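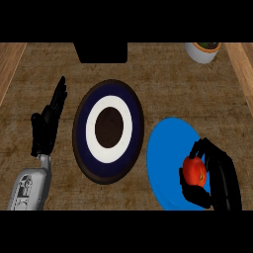

Figura 3. Tarea bimanual de mesa en el simulador de Isdale.

4.2. El paquete de manipulación bimanual

El paquete Isdale se vende como una solución completa para evaluar políticas de control con manos multidedo, y el adjetivo «completa» merece cierta atención. La licencia académica, distribuida por Lavov, incluye el simulador, ocho tareas de mesa y un manual de 400 páginas que dedica más espacio a la instalación que a la física de contacto. Las tareas son sobrias: en la de la Figura 3, la mano derecha sujeta una fruta roja sobre un plato azul mientras la izquierda permanece abierta y sin carga junto a un tapete de anillos concéntricos. El catálogo la clasifica como bimanual. Nosotros hemos conservado la etiqueta – la columna ya estaba en la tabla – pero en el análisis distinguimos entre tareas con dos manos y tareas que necesitan dos manos.

Ejecutamos 3670 episodios con la configuración de fábrica y la política de referencia que acompaña a la licencia. El criterio de éxito del proveedor exige que el objeto termine dentro del contorno del plato, sin decir nada de la velocidad con que llega. Al añadir un umbral de velocidad en el contacto, 966 episodios dados por buenos pasaron a la categoría de fallo. El manual llama a este comportamiento «depósito dinámico»; en Brustham, donde se hicieron las pruebas, se le llamó caída.

El generador de escenas merece un juicio más amable. Cambiar texturas, posiciones y objetos secundarios requiere editar un único archivo, y los resultados se reproducen con la misma semilla en máquinas distintas, cosa que no pudimos decir del paquete Mahmoudi (sección 4.1). La documentación promete hasta 8 entornos en paralelo por tarjeta gráfica. Los obtuvimos, si bien con las sombras desactivadas, condición que figura en una nota al pie del apéndice.

Queda pendiente la transferencia a manos físicas, que el proveedor ofrece como módulo aparte y con presupuesto aparte. La versión evaluada no lo incluye, y las cifras de la Tabla 2 corresponden solo a simulación.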